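Community Device Reuse Program
Interim Progress Report to the Bilgin Fund
Submitted by the Plollham Digital Access Office, Cakthorpe
Friday, June 7, 2024

1. Purpose of this report

This report covers the first half of the second grant year. It follows the headings set out in the grant agreement and should be read together with the spending statement sent under separate cover. Matters raised by the Fund in its response to our last report are addressed in Sections 3 and 6.

2. Background

The Plollham Digital Access Office collects retired office computers from public bodies and private employers in Cakthorpe and Zitenport. Equipment is checked, cleared of data, repaired where the cost is reasonable, and issued free of charge to households that have no working computer at home. The grant supports workshop rent, parts, transport, and the evening classes offered to every household that receives a machine.

The program does not issue phones or tablets. Requests for these are passed to the county benefits desk.

3. Progress against agreed targets

Households served. A total of 548 computers have been issued since the start of the grant, which keeps the program slightly ahead of the schedule in the agreement. Most went to families with school-age children. Demand from adults seeking work has grown since February, when the Zitenport employment center began sending applicants to us directly. The application form has been shortened to one page as a result, and proof of address may now be shown at pickup.

Donor agreements. Standing agreements are now in place with 9 employers. Under these agreements the donor tells us in advance what equipment it plans to retire, and we arrange one collection for the full lot. This has reduced the number of single-machine pickups, which were a poor use of the van. Two further agreements are under discussion with employers in Zitenport. One of these has asked for a written certificate of data removal for each drive, and a draft has been sent for its review.

Evening classes. Classes are held at the Cakthorpe branch library and cover email, online forms, school portals, and safe use of passwords. The Fund asked whether attendance had improved. It has, although it remains uneven. The sessions on school portals fill quickly at the start of each term, while the general sessions are often half full. We have moved the general sessions to an earlier hour and will report on the effect in the final report.

4. Workshop operations

Incoming equipment is logged on arrival and given a tag that stays with it until it is issued or sent for recycling. Storage drives are removed and wiped before any other work begins. Drives that cannot be wiped are destroyed by a licensed contractor, and the contractor's receipts are kept with the log.

Desktop machines make up the larger part of donated stock. They are less popular with applicants than laptops, but they are easier to repair and their parts can be moved from one unit to another. Where a donated desktop is not worth issuing, memory and other usable parts are taken out, tested, and placed in stock. Purchases of new memory have fallen accordingly, and the saving has been applied to keyboards and monitors, which are donated less often than the computers themselves. 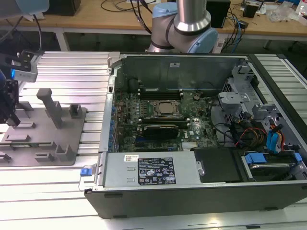 Dell desktop with its interior exposed, showing the motherboard, processor, and graphics card.

The condition of donated laptops continues to be a concern. Many arrive without chargers, and a large share have batteries that no longer hold a useful charge. Replacement batteries are the single largest item in the parts budget. Donors with standing agreements have been asked to send chargers with each lot, and most have begun to do so.

Storage space at the Plollham workshop is close to its limit. A larger than usual donation in the spring had to be held at the donor's premises until shelving could be cleared. The landlord has offered the use of an adjoining storeroom at a modest increase in rent. We have not accepted this offer, pending the Fund's view on the budget change described in Section 6.

5. Recipient feedback

Every household is contacted by telephone one month after pickup. Roughly 50 households could not be reached during the period, in most cases because the number had changed. Recipients are now asked for a second contact number.

Among those who were reached, the most common complaint concerned the home internet connection and had nothing to do with the computer. Several families had a working machine but relied on a phone hotspot with a monthly limit. Staff now give each household a printed sheet listing low-cost service plans available at its address. The sheet is offered in English and Spanish.

Faults reported after pickup were mainly failed batteries and loose power connections. Machines with a fault are exchanged at the workshop without charge during the first year. A few recipients asked for home visits, which the program cannot offer at its present staffing level, and they were directed to the library help desk.

6. Budget matters

Spending is within the approved total. Two lines differ from plan. Transport is below budget because of the combined collections described in Section 3. Parts spending is above budget because of laptop batteries.

The Office requests the Fund's approval to move the unspent transport amount to parts and rent for the rest of the grant year. The change would cover the adjoining storeroom and a bulk order of batteries at a lower unit price. No increase in the total award is requested. Following the Fund's comments, staff time spent on classes is now recorded separately from workshop time, and the spending statement shows both.

7. Risks

The main risk for the coming period is the supply of suitable machines. Some employers are keeping their computers longer than before, and older units may not run current software well enough to be issued. The two agreements under discussion would ease this risk but would not remove it.

A second risk is the loss of the library classroom during planned roof repairs. The branch has offered a smaller room for the length of the work. If that room is used, class sizes will need to be reduced and some sessions repeated.

8. Work planned for the next period

The Office will conclude the pending donor agreements, complete a full count of parts in stock, and review the one-page application form with the employment center. Class materials on school portals will be revised before the fall term to match the new sign-in process used by the Cakthorpe schools.

The final report for the grant year will be submitted on the date given in the agreement. A reply on the budget request in Section 6 would be welcome before the end of the month, when the landlord's offer expires.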